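April 27, 2024

Handover release, second pass.

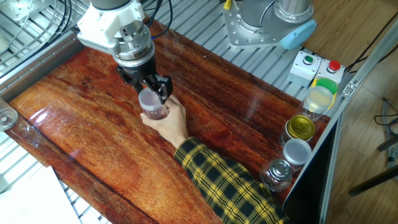

The release logic still uses one threshold on the wrist force estimate, and one threshold is a poor fit. A person taking hold of a cup doesn't produce a clean step. There is a small sideways load when the fingers arrive, a pause, then the pull. At the current setting the controller sometimes fires on the arrival and opens before the person has the weight.

Went through the logs with Celina this morning. 614 handovers since January, all tagged. The early releases cluster where the cup was tilted at contact. The gravity compensation assumes the load is upright, so a tilt shows up as a lateral force that isn't there. I had been blaming the filter. Wrote a note to that effect in the tracker and closed my old ticket.

Changes made in Maihi, on my branch:

- load estimate is now taken in the gripper frame and rotated with the measured wrist pose
- release needs the pull to persist for 12 consecutive samples, was 3
- threshold scales with the estimated load, floor unchanged

The control loop runs at 100 Hz, so the persistence check adds 90 ms over the old one. Dario thinks people will feel that as sticking. He may be right. I would take a slightly sticky handover over a dropped one, but it wants a ramp on the grip force during the wait and I haven't written it.

Perception is a separate problem. Clear plastic against glossy varnish gives the depth channel almost nothing, and the highlights on the tabletop come back as false edges. Noeline's segmentation model finds the rim well enough to grasp. Its hand mask is less steady — when fingers wrap the lower body of the cup, the boundary between skin and cup wall jumps from one inference to the next. The planner should not be reading that boundary at all during a hold. Asked her to freeze the cup pose once the grip is confirmed and pass only a hand-present flag.

Replay on the logged set is around 3000 seconds of data and takes most of lunch. Started it at noon with the new estimator. Early releases down, late releases up a little. Two runs never released, both with a nearly weightless load, so the floor is too high after all.

To do: lower the floor, write the ramp, rerun. Darcy wants the branch merged before he touches the planner config. Told him not yet.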